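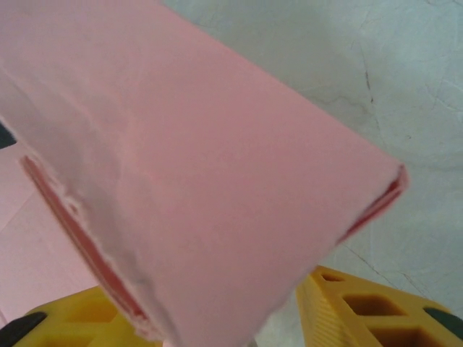 OK, long one today. People keep asking me whether machines can do regular chores yet, the stuff you do at home or around a shop without thinking, and I keep giving a mushy answer. So I'm going to try to give a real one. Part of the reason I'm mushy is foam. A big pink block of foam over a bare concrete floor, yellow gripper fingers either side of the low end of it, looks like the easiest job in the world. It's a block! It has flat sides! And I would still rather bet on a robot welding a car door.

Background for new folks: I run a small upholstery shop. Mostly boat cushions and restaurant booths, plus the occasional window seat for somebody who measured it wrong the first time. I'm not an engineer. I read way too much about robots on my lunch break and I have opinions.

So my opinions come from the chores side. I know what the work is like on the hands. I don't know what's going on inside the software and I'm not going to pretend I do.

Foam first, then. You squeeze it and it changes shape. Squeeze a little and it slides out on you, squeeze a lot and you've got hold of a smaller, lumpier thing than the one you reached for. My hands sort that out before I've noticed. A machine has to be told, or has to learn it, and then the next density of foam comes in and the squeeze is different again.

And the long pieces! Pick up a booth-length piece at one end and the other end has its own plans. It sags, it twists, it knocks a cup of pins off the table. (Ask me how many pins. No, don't.)

Last January I went to a demo day over in Urneck, 45 minutes each way on bad roads, and I'm still glad I went. A little outfit called Podo had an arm folding dish towels. It did a nice job on the first one. Second one it pinched two layers where it wanted one and just kept going, very calm, folding a wad. I have had employees like that. I have BEEN that employee.

What I liked about the Podo people is that they let it fail in front of us. No quick curtain. They reset the towel and ran it again and it did fine.

Different booth, a company named Kedevex, and theirs was all bins and boxes. Grab from here, put there, repeat. It was fast and kind of boring and I think that's the one that's closest to useful for a shop like mine. Boxes hold still. Boxes are the same shape when you let go as when you picked them up.

So here's where I've landed on shop chores. Moving things that are stiff and about the same size every time: yes, I believe it, today, if you have the floor space and the patience to set it up.

Moving things that are soft, floppy, long or sticky: sometimes, on a good day, slowly, with somebody standing there.

Sorting my scrap pile: ha.

OK wait, the scrap pile deserves its own post. When I sort scrap I'm deciding what's worth keeping. This strip could be piping filler. That wedge could fix a headrest. This one has a worn edge but you could trim it and nobody sitting on it would ever know. Picking the piece up is maybe a tenth of the chore. The rest is remembering the job that's coming in two weeks from now.

Home chores are worse, I think. At least in a shop I can put tape on the floor and say foam goes HERE. At home there's a sock on the stairs and a cat on the sock.

Vacuuming is the exception and everybody brings it up, fine. I own one of the round ones. It's great. I also pick up the whole living room before it runs, and that's a chore I didn't use to do on weekdays!

Dishwasher, though. I'd pay real money for something that empties the dishwasher. Plates I could see happening soon. The silverware basket, maybe. The plastic lid drawer, never, I can't even do it myself.

Somebody on here asked what I'd pay for a shop robot. If it could reliably take cut foam off the saw table and stack it by job, I'd rent one for 400 a month tomorrow morning. I wouldn't need it to be quick. I'd need it to not dent things and not stop when I walk past.

Denting is a bigger deal than people figure. The softer grades will hold a mark if you grip them hard in one spot and leave them that way. Wide fingers help, spread the squeeze out. I do the same thing with my forearms when I carry a stack, I basically hug it.

The other thing is cracks and bumps in the floor. My shop floor is old and it's not level, and I wonder how much of what works on a demo table makes it across a building like mine on wheels. I asked at the Bowen table (they make the carts) and the answer was a very friendly "send us a video of your floor." So I guess I owe them a video of my floor.

Do I worry about it taking jobs? Some, sure. But I've been trying to hire a second person to cut and stack since before Christmas and I've had one call back. Right now the thing doing all my lifting is my lower back and it would like to be replaced.

So, can machines do chores yet? Some of them can do a piece of a chore. The picking up is getting good. The knowing what to pick up next, and what to do when it bends, that's where I'd want to see a lot more towels.

If you run one of these in a small shop, any kind of soft goods, please reply and tell me how it goes on a regular workday with no visitors. I'd love to hear what it drops. I've got six booth backs to glue up this afternoon so I'll read replies tonight.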